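Storico Workshop, Kokville
Careers and short-term work

Bench Assistant, Tabletop Sorting and Placement (part time)
Reference: Promen 57

Storico Workshop is hiring one part-time assistant for the Promen bench. The work is setting out small objects on a white tabletop, resetting them between runs, and keeping a written log of each layout. The post runs through September and may be extended.

Hours: 10 per week, in two shifts. Sunday shifts are available on request.
Location: Desmet Building, ground floor, Kokville
Reports to: bench supervisor

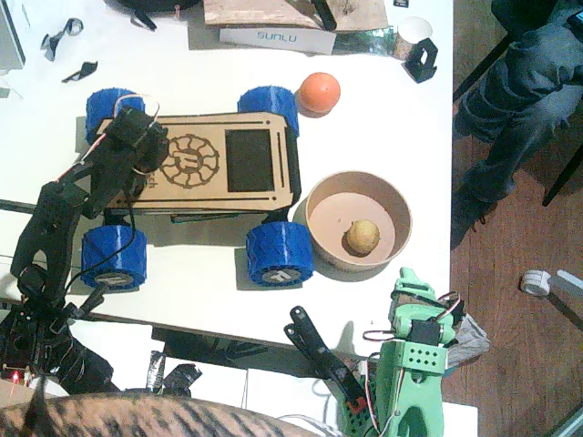
The assistant works from a printed layout sheet. Each sheet gives the objects to be used, where each one goes, and which way it faces. Placement is checked before every run. A sheet takes up to five minutes to set out once the objects are at hand, and most of the shift is spent repeating it.

Duties

1. Set out bowls, produce, toys and wrapped items according to the sheet.

2. Replace produce when it softens or splits. Write the change in the log.
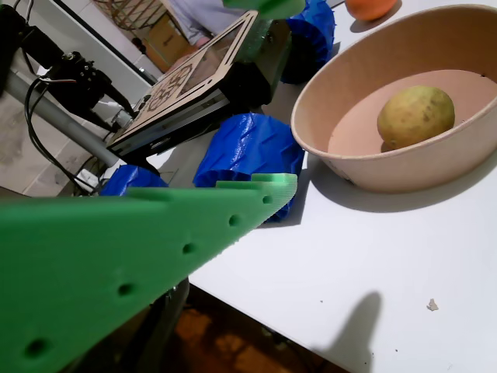
3. Check wrapped items for tears and rewrap where needed.

4. Wipe the tabletop at the start and end of each shift.

5. Return all items to their labeled shelf. Report missing items the same day.

Materials

The object set has 99 catalog entries. It covers food items, paper bowls, balls, small vehicles and cylinders.
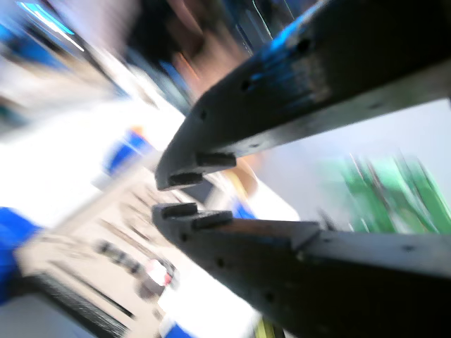 Applicants should be comfortable handling small parts for long periods. Items are stored by type, and the catalog number is written on the shelf label. 

Requirements

Steady hands and normal or corrected vision
Clear handwriting
Able to stand for two hours at a time
Able to follow written instructions without changing them

Experience in a stockroom, lab or kitchen is useful but not required. Training is given on the first two shifts and is paid at the full rate.

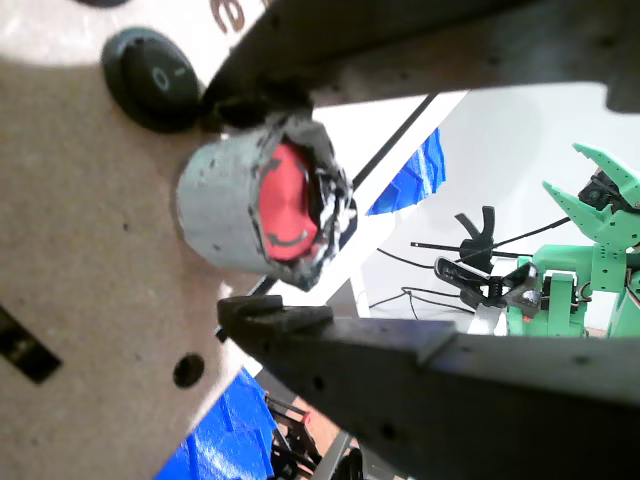
Long hair must be tied back and loose sleeves rolled up at the bench. Power switches are operated by the supervisor until the assistant has been signed off. Food and drink are kept in the break room.

To apply

Send a one-page resume and a short note listing the shifts you can work to the Storico front desk, Desmet Building, Kokville. Put "Promen 57" on the first line. Selected applicants will be asked to complete a practice layout on site.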